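4.2 What the hand-over of small parts changed

The case for the robot at the Wenville site was made in terms of relief. Placing trim parts by hand is dull work, the argument went, and the people who did it would move on to checking and judgment. We were not persuaded by this when the study began, and our time on the floor did little to change our minds. Placing did become a smaller share of the day. What took its share was a kind of tending that appears in none of the job descriptions we were given.

Figure 3 shows the work at the three points we refer to below: (a) a long molded part in the hand near the steel table, (b) the hand close above the floor tape, (c) a hubcap gripped at the blue shelving.

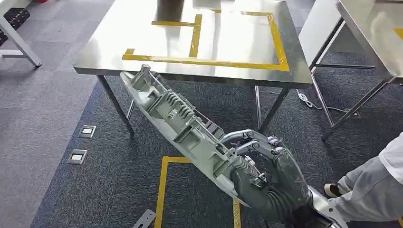
(a)

Operators spoke of the yellow tape more than of the robot. Before the trial a part went down wherever the next person could reach it, and two coworkers could settle the matter with a glance. Under the new arrangement a part has a place, and a part outside its place is a fault that someone must own. In the Wetis log kept by the site, 32 entries in June were filed under "operator placement." We read all of them. Most describe a person doing what that person had done for years.

Management counted the same entries as training needs. That may be fair in a few cases, but it hides a choice — the layout was drawn for the machine, and the people were then measured against it. 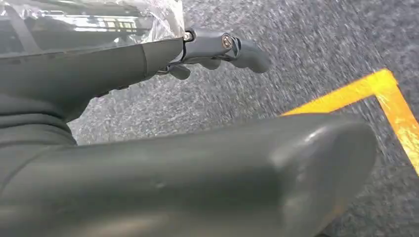 (b)

Darren Lambert disagreed with us on this point when he read a draft. He wrote that the old freedom had costs too, that new hires used to be blamed for rules no one had written down, and that he would take a line on the floor over a supervisor's mood. We think he is right about the new hires. His point does not touch the question of who gets to move the line, and on that the Clurkis team had the only say.

The same pattern shows up in pacing. The site's summary reports 1,825 completed transfers and treats each one as labor saved. It leaves out the minutes spent standing by, ready to step in, which operators could not use for anything else.
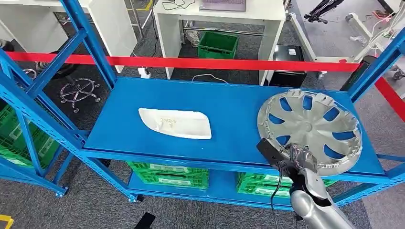 (c)

Mixed work made the waiting worse. Hubcaps and trim pieces call for different grips, and operators told us they watched a change of part more closely than a long run of one kind. Liam Sowerby called this "being paid to hold my breath." No pay grade was revised during the study. The comparison site at Cheetham, which kept manual placing throughout, logged no standby time at all, though it also had no category for it, and we draw nothing firm from that difference.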